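Flekley Mending and Laundry List
Subject: Re: line drying vs. the machine for old cotton
From: Selina Gisler
Date: Jun 15, 2022

Hi all,

I loved this thread so much that I went and washed half the closet! Valter wrote, a little way back:

> I've given up on the dryer for anything cotton that I care about.
> The lint trap is full of my shirts. Does anyone here dry flat,
> and does it keep the shape any better than a line?

Yes to flat, at least for knits and anything with a heavy collar. I smooth it out on a towel while it's damp, tug the side seams straight, and leave it overnight. My old Millura work shirt has come through 19 summers this way (it was my aunt's first) and the plackets still lie down like they should. 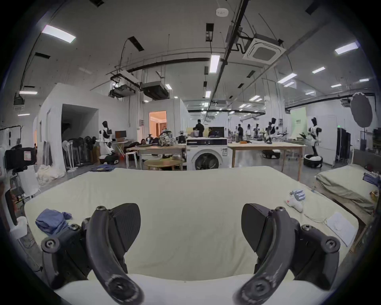

Valter Moen: flat is fine if you have the room, but in Flalstead in July I can have a shirt dry on the line before lunch. Do you turn yours inside out? Mine faded badly across the shoulders.

Inside out, always, and in the shade if you can find any. I also button the top 2 buttons and hang from the hem with the pegs at the side seams, so the marks end up where they get tucked in. Blues are the worst for fading, I think.
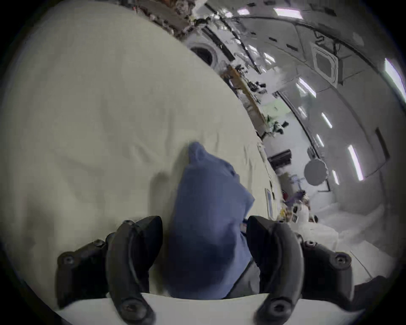 The other thing I changed was the spin. I used to run everything at 1,204 (my Plattner has odd numbers on the dial, don't ask me) and wondered why the creases were set in like concrete. Now I go down 2 notches, give each piece one good snap by the shoulders, and most of it needs no iron. It drips more — put a mat down — but oh, what a difference on the sleeves!
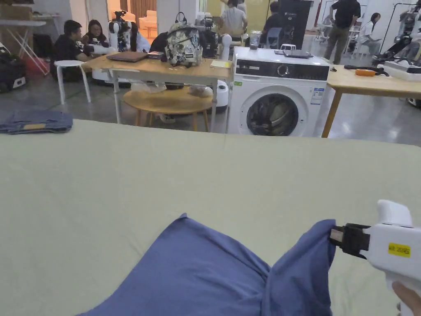

WHAT ABOUT JEANS

Zipped, inside out, cold water, and hung by the waistband. I pull the legs lengthwise while they're damp or they come up short on me. Has anyone tried vinegar in the rinse for a new dark pair?

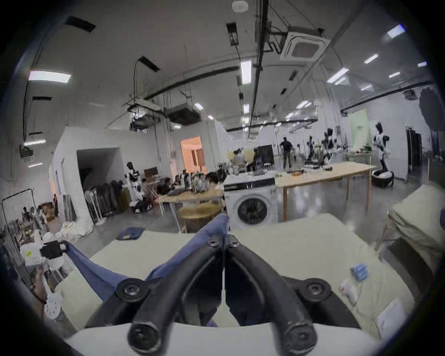
Valter Moen: I've used half a cup. The smell was gone once they dried, but I still wash a new pair alone the first few times.

Good, I'll try the half cup on my next pair and write back!

Selina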